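Last updated: 31/03/2025

Progress report to Shemweta: two-arm manipulation, student robotics project

Reporting period: project start to end of March
Submitted by: Tahsin Liyanage, project lead

1. Status

The project is on schedule against the plan Shemweta approved in July. The two-arm station is assembled and in regular use. Task recording is under way, the first trained policy has been run on the station, and the second is in preparation. The main open item is the replacement of gripper cabling, covered in section 5.

2. Work completed

The station consists of two arms set on opposite sides of a shared work surface, each with a parallel gripper and a wrist camera. Students control both arms by hand from a pair of leader arms. The control software, called Tumis within the group, reads the leader arms, commands the followers and writes joint positions and camera streams to disk in one file per episode.

The first version of Tumis lost synchronization between the two arm logs on long episodes. The fault was traced to separate clocks on the two serial adapters. Both logs now take their timestamps from the host computer, and no drift has been measured after the change.

Calibration of the wrist cameras was repeated twice. The second repeat was needed after a mounting bracket was swapped for a stiffer one – the earlier part flexed when the arm stopped quickly.

3. Data recorded

Students have recorded 1536 episodes to date. Of these, 1158 passed review and are in the training set. The rest were rejected, mostly for early release of the object, operator collisions between the arms, or missing video from one wrist. Review is done by a student who did not operate the arms in that session. Rejected episodes are kept in a separate folder and may be used later for failure detection.

The accepted set is divided by task. Single-object pick and place accounts for 737 episodes. The remaining episodes are two-arm tasks, in which one gripper steadies or turns an object while the other works on it. Two-arm episodes take longer to record and are rejected more often, so their share is lower than planned. Recording for the next period is weighted toward them.

4. Current task set

The current task set uses household and desk items of mixed stiffness. Paper, fabric and light card are harder for the grippers than rigid blocks. Card deforms under side load, and the controller has no force sensing – grip effort is estimated from motor current only. The current limit is set per task and stored with the episode.
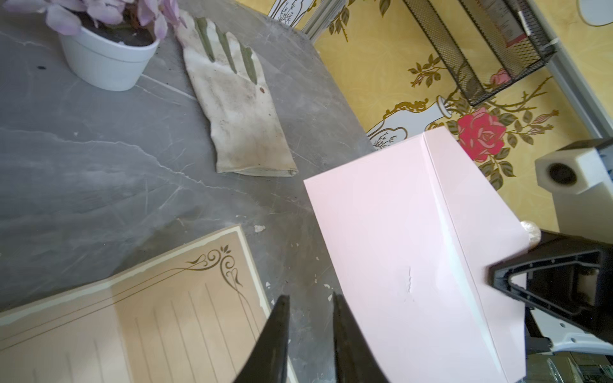

Tahsin Liyanage

The wrist view is the main input to the policy during the last part of an approach. On the patterned surface, with a floral background behind the objects, both gripper fingertips remain distinguishable because they are black. Pale objects such as the pink card box give weaker edges against light areas. The wrist cameras are now run at fixed exposure, and the setting is checked at the start of each session.

5. Problems and actions

Gripper cables on the left arm have failed at the strain relief. A longer cable with a clamp has been ordered from Besach. Until it arrives, wrist rotation on that arm is limited in software, and tasks that need the full range are on hold.

Storage on the lab computer is close to full. Accepted episodes are being copied to Cellport, with checksums compared before the local copy is deleted.

6. Next period

– Install the new cables and remove the rotation limit.
– Record 369 further two-arm episodes.
– Train the second policy on the enlarged set and test it on objects held out from training.
– Complete the written operating procedure so that new students can be signed off on the station.

No change to the approved budget is requested. The cable order is covered by the existing parts line.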